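Collecting Pick-and-Place Examples in a Simulated Kitchen

If you've only ever gathered demonstrations on a real arm, you're in for a treat. In simulation you can reset the table with one key, throw away a bad take without sweeping anything up, and still end up with examples good enough to train on. I love this part of the work!

I use Bivine for the scene and Sellberg for teleoperation, but the steps carry over to most setups.

Start by loading the kitchen and saving a home pose for the arm. Then open the randomizer and let it move the objects a little between episodes. Keep the furniture where it is for your first batch. You want the policy to learn the grasp before it has to cope with a new room.

Now record. Bring the gripper in slowly, close it on the neck of the bottle, lift straight up and pause for 2 seconds before you travel. That pause makes the episodes so much easier to split later.
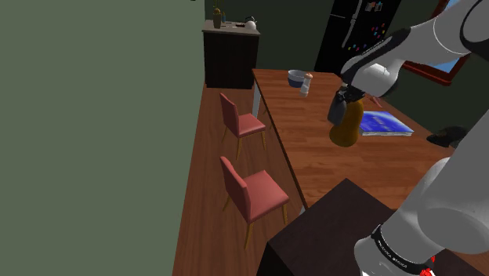 Bottle held by the neck, clear of the tabletop and the blue book.

Save after every episode, and tag it right away as keep, redo or trash. My first set had 1000 episodes and I tagged them all at the end (never again). After sorting, 666 were keepers and 137 went into the redo pile, mostly because I had rushed the approach.

Don't trash every wobbly one, by the way. A take where you drift off and then correct yourself is great training material, so give it a "recovery" tag and keep it.

When you're done, export with the camera views and joint states in the same file, then replay a handful at random. If the replay drifts from the recording, check your time step first.

Tuulikki Peltonen

Related
Setting Up Sellberg With a Gamepad
Camera Placement in Bivine Scenes
Cleaning Episode Files With Hakex
Training Your First Policy in Skov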